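Ticket: Subtitles drifting on the Stalenach festival screener
Opened 21 June 2025 by Venla Keskinen
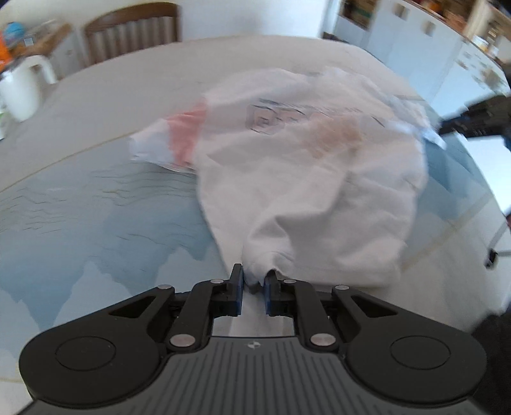

Hi Ye-rin, and thank you so much for picking this one up! The Droltari screener plays beautifully for the first 40 minutes, and then the English subtitles start slipping behind the dialogue – by the closing song they're a good 5 seconds late. I've tried two browsers and my sister's laptop, same thing on all three.

Reply from Ye-rin Wang
Hi Venla, lovely clear notes. The subtitle file was timed to the old cut, before the reel change. I've retimed it and uploaded a fresh copy – could you check the closing song again when you get a minute?

Venla Keskinen
Perfect all the way to the credits, thank you! Please close.

Status: Resolved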